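Blower door course at Mandham, worth it or just do the online one?
Home Performance and Retrofit > Training and Certification

draftydan_39
Posted 16th March

Hi all, long time reader, finally made an account. I've been doing insulation for nine years (mostly attics, some basement headers) and my boss has agreed to pay for half of an energy advisor course if I pick one by the end of the week.

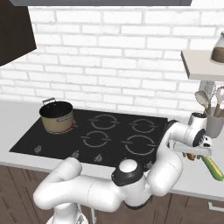
So I've got it down to two. Mandham runs theirs in person over five days, and you get your hands on the blower door and do a mock audit on a real house. The Punarport one is all online with a proctored exam, and it's $732 cheaper once you count the motel and gas. I'm comfortable enough with the building science side but I've only ever watched somebody else run a depressurization test. Anyone done either one?

kettlevalley
I did Punarport two winters ago. The videos are dry as toast but the content is solid, and you can pause when the kids are yelling. Passed first try. The heat loss module is really good, I still go back to my notes on it. I wouldn't pay a motel bill to have someone read slides at me.

Fiifi Agbeko
Have to disagree with kettlevalley a bit here. I mentor new advisors and I can tell within ten minutes who learned the door from a video. They forget to close the fireplace damper, they leave the water heater on, they tape over the wrong vents, and then they wonder why the reading is all over the place. One fellow sucked ash across a cream-coloured carpet in January and we had to pay for the cleaning. Go in person if you can swing it.

kettlevalley
Sure, but that's what ride-alongs are for, no? I did six before they let me loose and never wrecked a carpet.

Fiifi Agbeko
Six is more than most people get! If Dan's boss will set him up with six I take it back. Partly.

mudroom_mel
Did Mandham last fall. The instructor was Balogh, who is excellent and a bit terrifying. Day one is a slog, all paperwork and ethics. Days two and three are the good part. Our test house was a 118 square metre bungalow with a leaky old milk door in the kitchen, and we found most of the leakage was at the rim joist and not the windows, which surprised the window guy in our group quite a lot. Bring slippers, you're on cold concrete for hours. Also the exam is NOT included in the fee, check that before you compare prices.

draftydan_39
Oh that's a good catch, I had assumed it was included. That changes my math. Do you remember what they charged for it?

mudroom_mel
Sorry, no, work covered it. Phone them, they don't answer email.

tstat_wars
Neither. Get the Lostosov textbook used, study for a month and challenge the exam. I spent almost nothing. The book is 787 pages but you can skip the cooling chapters if you're up where I am.

Fiifi Agbeko
Please don't skip the cooling chapters. Heat pumps are half of what homeowners ask me about now.

tstat_wars
Fair. Skim them, then. My point is he's got nine years in attics and doesn't need five days of someone explaining vapour barriers to him.

mudroom_mel
I had eleven years in and still learned things about vapour barriers, but okay.

draftydan_39
Ha, okay, okay. I phoned Mandham at lunch. Exam is extra, and the next group only has two spots left. My boss says he can get me three ride-alongs with the advisor we sub to, maybe four. Leaning toward in person anyway, I'd like to set the door up myself with someone standing there telling me I've done it wrong. Mel, did you need your own manometer or do they lend you one?

mudroom_mel
They lend you one. Bring your own headlamp and kneepads though.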